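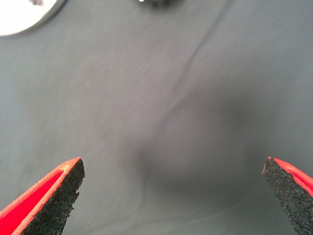 Setting up the Rolness grip kit for flat cloth

Last updated 14 October 2026

The Rolness kit from Surkex is an add-on for small two-finger grippers. You get two fingers, a pair of grip pads with a rough surface, a wrist camera bracket and a license for the Kekana software. The kit sells well to people who want to handle fabric, but the manual explains fabric on only one page. I wrote this tutorial to fill the gap. It assumes that your arm already moves and that the camera gives a picture in Kekana.

1. Prepare the cloth

Start with a plain, single-color cloth with a tight weave, and lay it as flat as you can. One soft fold line is fine. Many small wrinkles will confuse the edge finder, so smooth them by hand before you continue. Remove lint with a sticky roller.

2. Check the pads

Look at the inner side of both fingers. The pads shed a little at the borders when they are new, and a ragged border does no harm. Brush the grains away with a dry brush. Do not use alcohol, it makes the glue weak.

3. Set the open width

In Kekana, go to Tool, then Fingers, and press Open Full. Both fingertips must stay visible in the camera picture, one on each side. If one of them leaves the picture, loosen the bracket screw and turn the camera a little.
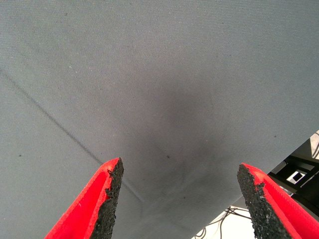 Now lower the arm in small steps. I use 2 mm for each step and I wait until the picture is still before the next one. When the light comes from above, the arm makes a soft dark area on the cloth, and Kekana can read it as a stain. Open Vision, then Shade, and move the slider up until the warning goes away. On my arm the good value was 327, but yours will depend on the lamp.

4. Find the edge

A pinch in the middle of a flat cloth is difficult for a beginner. It is easier to start from a straight edge. Move the arm sideways until the edge crosses the picture at an angle, then press Mark Edge.

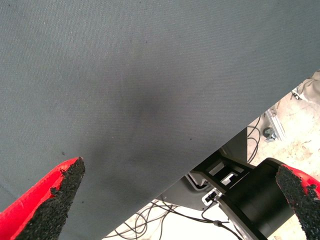

Fingers open, with the straight edge of the gray cloth crossing the view.

If Kekana marks a cable or a rail in place of the cloth, draw a smaller search area and press Mark Edge again. Firmware 1713 or newer remembers this area - with older versions you must draw it after every restart.

5. Make the first pinch

Set the force to Low and press Close. If the cloth slips, raise the force by one level and try again. Waston also sells softer pads for thin fabric, but I have not tested them with this kit.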